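Dametus (software)

Dametus is a control and planning package for tabletop workcells with two robot arms. It was written at the Giáp laboratory and is maintained by Jurklow, which also publishes the companion log viewer Jurken. The package covers perception, task planning, motion planning and low-level control, each running as a separate process. Its main use is the sorting and moving of household items.

Perception

Dametus reads one camera on each wrist and at least one fixed camera. The fixed view is used to find objects and to assign them to regions such as a tray, a wall basket or a rail. The wrist view takes over at close range and supplies the grasp pose. Objects with straps or cords are stored as two linked parts, a rigid body and a flexible part, and only the rigid body is offered to the grasp planner. A yellow tape measure on a black lanyard is handled this way: the casing receives a grasp pose, while the strap is passed on as an area for the fingers to avoid.
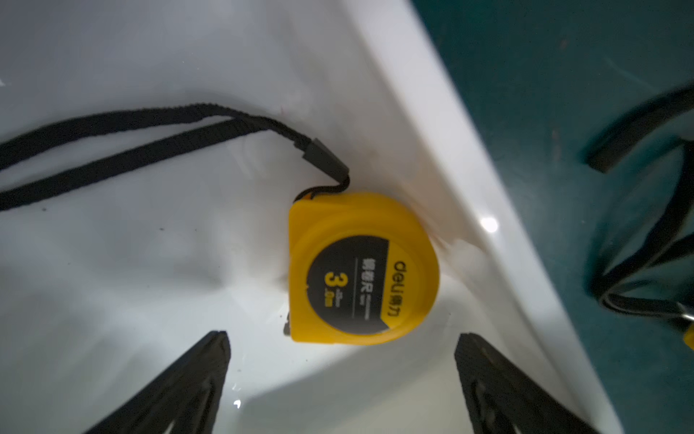 Task planning

A task is written as a short text file that lists goals and the order constraints between them. The planner turns the file into a graph of steps and assigns each step to the left arm, the right arm or both. Steps with no shared objects may run at the same time. A step is marked complete only when the perception process confirms its end condition. After 3 failed attempts the step is returned to the planner, which may give it to the other arm.

Motion planning

Each arm is planned separately and then checked against the other in a shared time window. The table is divided into zones, and an arm must hold the lock on a zone before its gripper can enter. With one gripper over the tray and the other holding a cup near the middle of the table, the two arms hold separate locks.
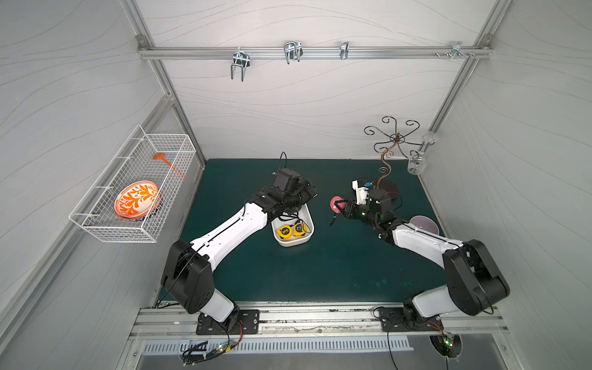
Locks are released when the gripper leaves the zone by a set margin, and a waiting arm is held at its last safe pose. If both arms wait on each other, the planner picks the one with the shorter retreat path and backs it out. Fixed items such as stands and hooks are loaded from a scene file and padded by a distance set in the configuration.

Control

The control process runs apart from the planner and accepts joint targets through a ring buffer of 2000 entries. If the buffer runs empty, the arms slow to a stop and keep their grip force.

Tooling

Jurken replays recorded runs with camera views, joint values and lock states on one timeline. The regression suite holds 262 recorded runs, of which 136 involve both arms.
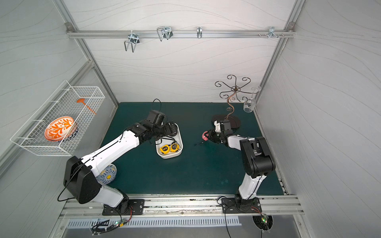
Two-arm workcell with tape measures in the tray at left and a small pink object in the right gripper.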